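Kaltville City Council
Minutes of the work session, December
Council Chambers, second floor

Call to order: 4:00 p.m. Five of seven members present; quorum confirmed. Minutes of the prior work session approved without changes.

1. Rail depot lease, Haltstead Historical Museum

The city attorney summarized the draft lease for the former freight depot on Boutros Street. Term is 14 years with one renewal at the council's option. Base rent is $1,000 per month, payable quarterly. The museum would take on interior maintenance; the city keeps the roof, the exterior walls and the sewer lateral.

Member Murín asked whether the renewal could be exercised by the museum. The attorney replied that it could not under the present wording -- section 6 gives the option to the city alone. Staff to bring back alternate language.

The museum's floor load report was received. The east bay is rated for exhibit use. The west bay is not, and will be limited to storage of records until joists are replaced. No cost estimate for the joists was available.

2. Parking

Public Works reported 137 spaces within two blocks of the depot, counting both sides of Boutros Street and the city lot. The zoning code asks for fewer than that for a museum of this size. No variance is needed.

Member Murín asked that the loading zone on the north side be kept through construction. Public Works had no objection. The zone will be signed for 20-minute use.

3. Public comment received

The clerk reported 529 written comments on the lease, filed by the deadline. Comments are indexed by street address and may be read at the clerk's counter. Duplicates were left in the index and marked as such. The clerk did not sort comments for or against, as many addressed more than one part of the lease.

4. Relocation schedule

Rallow, the moving contractor named in the museum's application, submitted a two-phase schedule. Phase one covers archives and small objects. Phase two covers the two wagons and the print shop equipment, and depends on the door opening at the east bay being widened. The building permit for the door has not been filed.

Insurance during transit is carried by the museum. The city is to be listed as additional insured before any item enters the building.
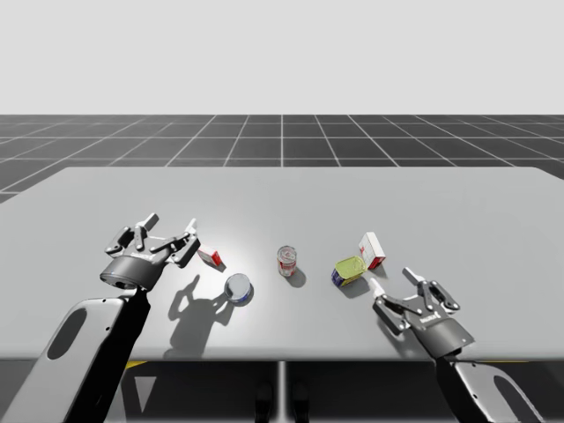

Romana Murín said she would not vote for a lease that let phase two begin before the door permit was issued, and asked that the condition be written into section 9 -- a side letter would not be enough for her. The attorney will draft it.

5. Next steps

Revised sections 6 and 9 to be circulated with the next packet. First reading to follow at a regular meeting. No vote was taken.

Adjourned 5:25 p.m.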